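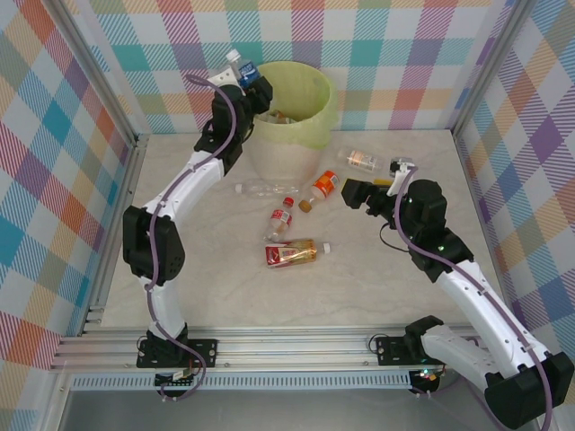 Danuta Krajewska spent five months arguing with an insurer over a fall on a loading ramp, and she says the hardest part was that no one told her in plain terms what she could ask for.

Her comments came as Baran, a personal injury law firm in Gunholm, opened a free advice line for people hurt in slip and fall accidents on business property. The line began taking calls in June and covers Gunholm and Steritstead.

Callers speak with a paralegal first. If the case looks like one the firm can handle, an attorney calls back, usually within one working day. There is no charge for either call, and a caller does not have to hire the firm afterward.

"Most people who fall in a store or a parking lot go home and hope it gets better," said Aleksandra Makowska, managing attorney at Baran. "By the time they call a lawyer, the spill has been mopped up and the video may have been recorded over. We would like to hear from them sooner."

The firm received 1253 inquiries about falls last year. Makowska said many came from people who had already signed a release or given a recorded statement to an insurance company. A signed release can end a claim, even when the injury later turns out to be worse than it first seemed.

Baran advises anyone injured in a fall to report it to the manager on duty and ask for a copy of the report. Photos of the floor, the lighting and any warning signs are useful, as are the names of people who saw the fall. Shoes and clothing worn at the time should be kept and left unwashed. Medical bills and records of missed work should go in one folder.

Property owners are not responsible for every fall. In general, an injured person has to show that the owner knew about the hazard, or should have known, and did not fix it or warn people within a reasonable time. The injured person's own share of fault can also reduce what is paid.

Thabiso Pillay, who supervises the line, said seven staff members have been trained to answer it. Calls can be taken in English, Polish and Spanish.

The firm has also printed 600 copies of a short guide, "After a Fall," which are available at the front desk of its Gunholm office and by mail on request.

The advice line is open from 8 a.m. to 6 p.m. on working days. Messages left after hours are returned the next working morning.

Media contact: Amerley Asamoah, Baran, Gunholm office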